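Curnwood, 12 September 2018

**Hand grippers back in use after pad and screw check**

The paired hand grippers used by the Curnwood household handling project are working again after a short stop for upkeep, the Fliltside workshop said this morning. Work on small items picked up where it left off. Hair accessories first, then kitchen bits.

The stop came after one pair began closing unevenly. Not by much. Enough that thin round things, bangles mostly, would roll out of the fingers when lifted. The workshop put it down to wear in the finger pads and a pivot screw that had backed out a little on the left-hand tool.

New pads have gone on and every pivot has been checked and nipped up. The workshop's log shows 2,623 closes on the old pads, well past the 1,110 at which they were meant to be looked at. The reminder had been set on the wrong tool, so it never came up. That is now fixed, and the count starts again from nought for both hands.

Setting up a pair takes nine steps on the new sheet. Wipe the pads, check that the fingers meet square at the tips, work the handle through its full travel, look for play at each pivot. Then a try on something awkward. A bangle and a coiled hair tie are the usual picks: one stiff and slippy, the other all stretch.
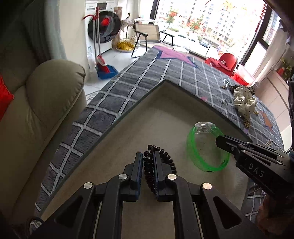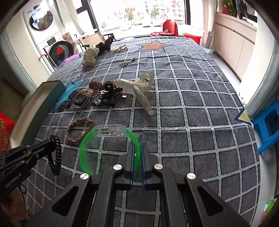 *Paired grippers with a green bangle and a black coiled hair tie.*

Users are asked to keep to the sheet even when in a hurry. The two most skipped steps, says the workshop, are the wipe and the last look at the pivots. Fluff from bedding and soft covers gets into the joints quicker than you'd think, and a dry brush shifts it. No oil. Oil finds its way on to the pads and then nothing holds.

Screws should be snug, no more. Last month's trouble was made worse by somebody tightening one side hard and leaving the other, which pulled the fingers out of line. If one is loose, check the lot, and do them a bit at a time going from side to side.

Spare pads are made up by Tsuchiya, a small parts shop that also supplies the springs. A batch of 103 arrived at Fliltside at the start of September and more are on order. The softer kind tried over the summer has been dropped, it marked too easily and picked up dust. Anyone still holding a bag of those should send it back with the next parcel.

The Odititz group, which shares the upkeep rota, will take over checks from next week. Their pairs get the same sheet and the same count. Tools are to go back in matched twos, left and right together, with the tag still on. Several have come in seperately this year and matching them up again is slow work.

One job is still open. The handle on a spare left-hand tool sticks near the end of its travel, cause not found yet. It stays on the bench till it is. Sheets can be had from the workshop counter at Fliltside, old copies to be binned please.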